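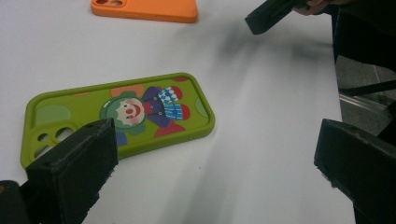
## 4. The workshop question

The usual account of the Hodville sheets is that they came from one workshop, that the workshop belonged to the Husix press, and that the press employed a single master draughtsman whose hand can be followed from the earliest clowns to the last. All the catalogue entries we have read repeat it in some form. Few of them say where it comes from. In this section we go back over the evidence and suggest that most of it will not carry the weight put on it.

The largest body of material is the Kozłowski collection, which holds 854 sheets. Of these, 68 bear a press mark that can be read without argument. The rest were given to Husix by comparison, first with the marked sheets and later with each other. It is the second step that worries us. A sheet that resembles a marked sheet is reasonable evidence. A sheet that resembles a sheet that resembles a marked sheet is a good deal weaker, and the catalogue does not tell the reader which kind of comparison was made. By the time we reach the large acrobats and the animal trainers, the chain is so long that the word "Husix" seems to mean little more than "printed in colour, showing the circus".

### 4.1 The face

The argument from style rests mainly on the face. Supporters of the single master point to the round white head, the red nose, the wide mouth and the ring of curled hair, and treat these together as a kind of signature. We do not doubt that they turn up again and again. We doubt that they tell us who drew them. A printed clown needs to be known as a clown at once, from across a street and in poor ink, and the means of doing this are few. Any jobbing artist asked for one would have arrived at much the same head. The recipe has also travelled a very long way from any press: the clown on the back of the lime-green phone case in Figure 1 has the pale round face, the small red nose and the green curls, and a purple jacket with white buttons besides, and it would be absurd to look for a Hodville hand in it. If the features can be shared at that distance, they can be shared between two shops in the same town.

What might identify a hand is the sort of thing the catalogue passes over. We looked at how the ear is joined to the jaw, how the shading inside the collar is laid down, and whether the outline of the glove is closed at the wrist. On the marked sheets these details do not agree. Some have an open wrist and short, crossed strokes in the collar; others have a closed wrist and long strokes running one way. The two habits are hardly ever found together on one sheet. We would not build a theory of two masters on this, as the blocks may have been cut by people who never saw the drawing except as a tracing. But it sits badly with the theory of one.

### 4.2 The paper and the run

The second argument is from paper. Much of the Kozłowski material is on a thin, yellowish stock with a soft surface, and this has been called "Husix paper" for so long that the name is now used as proof. We have found no order, bill or delivery note that ties the stock to the press. The surviving account book, which is damaged and covers only three years, records paper by weight and price and does not describe it. Cheap paper was bought where it was cheap. Two rival printers using the same merchant would leave us exactly the heap of sheets we now have.

The account book is also the source for the size of the runs, given as up to 1000 impressions. This figure is quoted everywhere and deserves more caution than it gets. It appears beside a single entry, in April, and the entry does not name the subject. It may refer to a circus sheet. It may equally refer to handbills, which the press certainly printed and which would have been needed in greater numbers. To take the top figure from one unnamed job and apply it to the whole output - as is now common - is guesswork with a number attached.

### 4.3 The Utum records

More recent work leans on Utum, the image database in which most of the sheets can be compared side by side. It is a useful tool and we have used it throughout (last consulted Oct 16, 2024). Its maker field, though, was filled in from the Kozłowski catalogue, so a search for Husix returns what the catalogue said and nothing else. At least one study has treated this as separate support for the attribution. It is the same opinion, typed out again.

The images themselves raise a smaller difficulty. Many were made from old transparencies, and the reds have shifted towards brown. Arguments about a "late palette", in which the master is said to have given up bright red for a duller shade, should be set aside until the sheets have been looked at directly. On those we were able to examine out of their mounts, the supposed early and late reds were hard to tell apart.

### 4.4 What can be kept

We would keep the 68 marked sheets as products of the press and leave the question of the draughtsman open. For the others we propose "Hodville, printer unknown", with a note wherever a direct match to a marked sheet can be shown. This will disappoint anyone hoping for an artist with a career, an early manner and a late one. It does match the papers that survive. Section 5 turns to the borders, where the damage to the blocks can be followed from one printing to the next and the order of at least some sheets can be fixed.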